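Power strip

Print this article
E-mail this article

A power strip is a row of electrical sockets in a single housing, joined by a flexible cable to a plug. It lets several appliances draw current from one wall socket. In Britain it is more often called an extension lead or a multi-way lead, and the housing is sometimes called the block.

Construction

The housing is usually moulded plastic, made in two halves and screwed together from beneath. Inside, metal bars run the length of the block and carry the live and neutral conductors, with a third for earth where the design has one. Each socket has contacts that grip the pins of a plug. Shutters behind the openings are required in many countries to keep out small fingers and stray objects.

The cable enters at one end through a collar known as the strain relief. It is often ribbed so that it can flex, and it stops a pull on the cable from reaching the connections inside. Cables are sold in lengths from under a metre to 5 metres or more.

Switches

The simplest strips have no switch and are live whenever they are plugged in. Others have one switch for the whole block. A third kind has a separate switch for each outlet, either a rocker or a push button, so that one appliance can be turned off while the rest stay on. Buttons may be coloured or lit, or may match the housing — a plain style often chosen for desks and bedrooms.

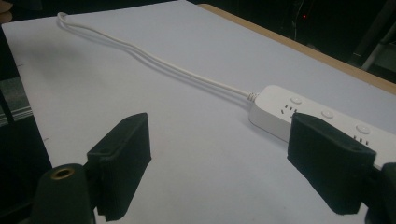 A white power strip with round push buttons on its top face. The ribbed collar joins the housing to the cable.

Socket patterns

The openings follow the plug standard of the country of sale. Some strips carry more than one pattern of slot on the same block, to take both two-pin and three-pin plugs. Spacing also varies. Where the sockets are close together, a large adaptor may cover the one next to it, and some makers turn the sockets at an angle to leave more room.

Safe use

Every strip has a maximum load, normally marked on the underside. Heaters, kettles and irons take a heavy current and should be plugged straight into the wall. One strip should not be plugged into another. The cable should lie where it will not be walked on, and a cable wound on a drum should be fully unwound before it carries a heavy load, as the coils hold heat.

A strip with a cracked housing, scorch marks or a loose socket should be thrown away.

Storage

Short cables are commonly folded back on themselves in a long loop and held with a tie. Tight bends near the collar should be avoided. In her household guide Flollby, Yoon-hee Yeom advises keeping strips flat in a drawer, with the cable beside the block — wrapping it round the housing strains the collar in time.

See also: Adaptor; Fuse; Plug; Surge protector

Last revised 1st June

Print this article
E-mail this article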